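DREWAN STREET PLAY LIBRARY ADDS KITCHEN TOYS TO ITS LENDING SHELVES

Tuesday, 9:30 a.m.
By Lertchai Intarasuk, Feltano Play Library

DRIMBERG — Families in Drimberg can borrow play kitchen sets from the Feltano Play Library starting Tuesday. The new collection has 316 pieces of toy food, dishes and cookware, packed into sets that can be taken home for three weeks at a time.

Members asked for kitchen toys more than anything else in the library's February survey, which drew 229 replies. Until now the library lent mostly puzzles, blocks and ride-on toys. 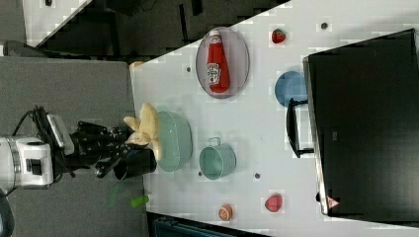
Each set mixes food with things to cook and serve it in. Borrowers can pick a set by size or ask at the desk for single pieces to fill out what they have at home. A printed list goes in every bag, and families check it before they bring the set back. Lost pieces cost a flat fee of $2.

"Parents told us they didn't want to buy a whole kitchen for a child who might play with it for a month," said Lertchai Intarasuk, who runs the library. "Now they can try it first."
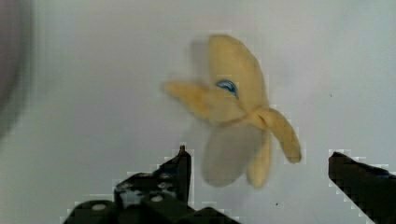 Soft toys are kept apart from the hard ones and have their own shelf near the door. They are meant for younger children, and they go through the wash between loans. The plush banana, pale yellow with its peel open in flaps, is part of this group. Hard pieces are wiped down at the desk when they come in.

The library bought the collection with a grant from the Jonier Fund, which also paid for new shelving and bags. It now holds 1144 toys and has 443 member families. 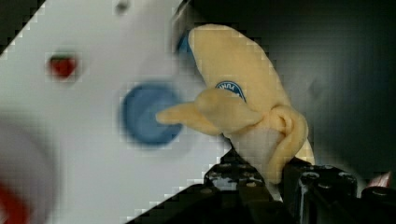 The plush banana has a small blue oval label below its rounded tip.

Membership is open to anyone living in Drimberg or Dewan. Sets can be reserved at the desk or by phone, with a limit of two per family. Returns are taken until 6 p.m. on open days — late returns can be left in the drop box, except for large sets.

Last updated: Tuesday, 11:15 a.m.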